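Brurndale Community Pantry
Minutes of the packing and storage meeting, Friday, February 16, 2024
Chair: Hervé Cordier
4 shares | 2 comments

1. Previous minutes

Approved with one correction. Item 4 should read "Clamau shelving, rear wall" and not "side wall."

2. Stock on hand

The shelf count was completed before the meeting. Dry goods stand at 87 bags, all sizes combined. Of these, 23 have been opened and resealed for portioning. The remainder are factory sealed. Three bags were withdrawn for split seams and have been written off. The count sheet is in the binder under the current tab.

The chair noted that the count sheet still has a column for glass jars. Jars were discontinued in August. The column will be struck from the next print run.

3. Resealing of opened bags

Discussion centered on the closure method for thin plastic bags. The present practice is to fold the top over, press out the air and close with a clip. Clips come off when bags are stacked on their sides. Tape has been used on part of the stock as a trial.

Points recorded:

- Tape holds on a smooth surface. It lifts at the ends where the plastic is creased.
- A single band across the bag is sufficient for the small and medium sizes. Large bags need a second band.
- Tape must not be placed over the printed date or the ingredient panel. On several bags the date is in small gray characters and is easily covered.
- Colored tape is preferred to clear tape. Clear tape cannot be seen against glossy plastic and people tear the bag looking for the end.

It was asked whether the tape should be color coded by month. The chair was against it on grounds of cost. No change for now. One color will be used until the present rolls are finished.

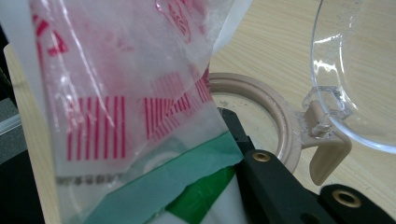 Folding the end of the tape back on itself to make a pull tab was agreed as standard. The tab should be as long as a thumbnail. Where a bag has been closed and reopened more than twice, the contents are to be moved to a lidded tub and the bag discarded.

4. Labels on imported goods

Part of the dry goods shelf carries packaging not printed in English. A plain English label is to be added to each bag with the product name, the date opened and the initials of the packer. The label goes on the back, below the fold line. Marker directly on the plastic is no longer accepted. It rubs off in the crate.

Where the product name is not known, the bag goes to the query shelf and stays there until someone has identified it. Guessing from the look of the contents is not acceptable. The allergen sheet must match the label.

5. Tubs and lids

The Guérin tubs were reviewed. The lids fit tightly when new and loosen with washing. Up to 10 lids no longer seat correctly and should be separated from the good ones. A loose lid may be used for dry pasta only, and only on the top shelf.

Lids and rims are to be stored with their tubs. Spare rims left on the packing table have twice been thrown away with the wrapping. A crate marked RIMS will be placed at the left end of the table.

A quote from Skeltard for replacement lids was received and read. The unit price was considered high for the quantity needed. Deferred to next meeting, pending a second quote.

6. Packing table

The table is to be wiped down before and after each session. Crumbs and grains collect at the back edge, where the board meets the wall. The gap will be closed with a strip. H. Cordier to measure.

Scissors were again missing at the start of the last session. A second pair will be bought and tied to the table leg.

7. Actions

H. Cordier: measure the rear gap; obtain second lid quote; revise count sheet.
Packing group: sort lids; print back labels; move overdue bags from the query shelf.
Storage group: set out RIMS crate; check the top shelf of the Clamau unit for level.

8. Any other business

The light above the sink flickers. Reported to the building office.

Meeting closed. Next meeting to be announced by notice on the pantry door.

Contact the pantry | © 2024 Brurndale Community Pantry | Back to top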